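Plornau Boat Owners Board > Maintenance and Refit > Stern gland drip, dripless conversion or leave it alone?

slackwater_sue
Hello all, and thank you to everyone who helped me with my fresh water pump back in April. That one is still running beautifully and I think of you every time I do the dishes! I'm back with another one. We have a Lahtinen 31, single diesel, straight shaft, with the old bronze stuffing box that came with her. The engine shows 1308 hours and as far as the paperwork goes the packing has been changed twice in all that time. She has begun to drip more than I like, enough that I hear the bilge pump come on during dinner, and when I tighten the nut the dripping slows but the box gets warmer than I'm comfortable with after a run down to the fuel dock and back.

The yard at Plekik has suggested that since she's coming out anyway I might go to a dripless face seal. They quoted me $317 for the seal by itself, with labor on top once they see how easily the coupling lets go. My husband says a stuffing box is meant to drip and I should find another hobby. I'd love to hear what you would all do, and please be gentle, I have only been doing my own work for 2 seasons and I still have to look up which way things turn.

cove_hermit
Your husband is right about the drip and wrong about the hobby. A drop or two a minute with the shaft turning and none at rest is what mine does, and it has done that for as long as I've owned the boat. Before you spend a dime on anything fancy, repack it. If the old packing has gone hard, tightening the nut just squeezes a hard ring against the shaft and that's where your heat is coming from. Get every bit of the old stuff out, and I do mean every bit, because there's always one last ring hiding at the bottom that the previous fellow left in there and packed over. A corkscrew packing puller makes it bearable. Cut the new rings on a piece of pipe the same diameter as your shaft, stagger the joints, and don't crank it down on day one.

I'm not a fan of dripless on an older boat. There's a bellows in there holding back the whole lake, and I sleep better without one.

tillerandtoast
I have to disagree with my friend the hermit, though I'd still share a raft-up with him any time. We put a Gresance dripless on our trawler and the bilge has been dusty ever since. I can store things down there now! I found a box of crackers last month that I'd forgotten all about, still perfectly crisp. There's a rubber hose on a stuffing box too, you know, holding back the very same lake, and I'd bet most folks on this board couldn't say how old theirs is.

What I will say is that you want to check your alignment first. A face seal doesn't like a shaft that wanders around, and if your mounts are tired or the cutless bearing is sloppy you'll be paying good money to watch it spray in a neat circle around the engine room. Grab the prop when she's hanging in the slings and give it a good wiggle up and down.

slackwater_sue
Oh, that hose! I went down with a flashlight as soon as I read this and I can't find a date on it anywhere. It feels stiff and there's a rust stain on the lower clamp. So I suppose that part needs doing no matter which way I go. I did try to wiggle the shaft from inside and couldn't feel anything, but I'm not sure I'd know what I was feeling for.

cove_hermit
Fair point on the hose, Toast. I changed mine when I did the cutless bearing and then promptly stopped thinking about it.

Sue, if the hose has to come off then the coupling has to come apart anyway, and that is most of the labor for either choice. It does change the arithmetic some. I'd still repack, but I'd be less grumpy about it if you didn't. Use proper stuffing box hose, the thick stuff, and double clamps at both ends, all stainless including the screws. Run a magnet over the screws. You'd be surprised.

bilge_baker
Jumping in because I did this exact job on a Lahtinen 31, hull a few years older than yours I think, and the coupling was the whole story. Mine had been on there since the day she left the builder and it did not wish to leave. We soaked it for a week with penetrating oil, then used longer bolts and a socket as a spacer between the two halves to push the shaft out, a quarter turn at a time all the way around. It finally went with a bang that brought my wife up out of the cabin with a frying pan. Please budget for a new coupling, just in case, and if you replace it have it fitted and faced to the shaft. Also look carefully at the shaft where the old packing rode. If you can catch a fingernail in the groove, new packing won't seal well there. A dripless seal usually sits on a different part of the shaft, so that's one mark in its favor.

One more thing and then I'll hush. Whatever you put in, if it's a face seal, burp it after launching. Squeeze the bellows back until a little water comes past and the air is out. On a slow boat like ours it can sit there with an air pocket and run dry, and then you've cooked it on the way home from the ramp.

tillerandtoast
Yes to the burping! Ours has a vent hose run up high above the waterline so we don't need to, but not every model comes with one. Ask Plekik which kind they quoted you.

slackwater_sue
You are all such good company. I called the yard this morning and it's the kind without the vent, so I asked them to price the other one as well. The plan now is haul her, check the cutless bearing, get the coupling off, look at the shaft with my fingernail at the ready, and decide from there. New hose and clamps either way. My husband has read the whole thread and would like it noted that he still thinks it's supposed to drip.

cove_hermit
It is supposed to drip. Tell him I said hello.

While she's out, I'd clean up the raw water strainer and put a fresh zinc on the shaft. Cheap jobs, and a misery to do in the water. And write the date on the new hose with a paint pen, big enough to read from the hatch, so in ten years you aren't down there with a flashlight asking us again (though you'd be welcome).

bilge_baker
Seconding the paint pen. I also put a little mark on the packing nut and one on the lock nut so I can tell at a glance whether anything has moved. If you do go back to a stuffing box, feel it with the back of your hand after the first half hour under way, and then again at the end of the day. Warm is fine. If you want to pull your hand away, back it off a bit and let it drip.

slackwater_sue
Paint pen is on the list, and so is a magnet for those clamp screws. She goes into the slings at 8 in the morning if the wind stays down, and I'll come back and tell you what the fingernail says.

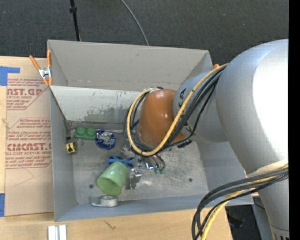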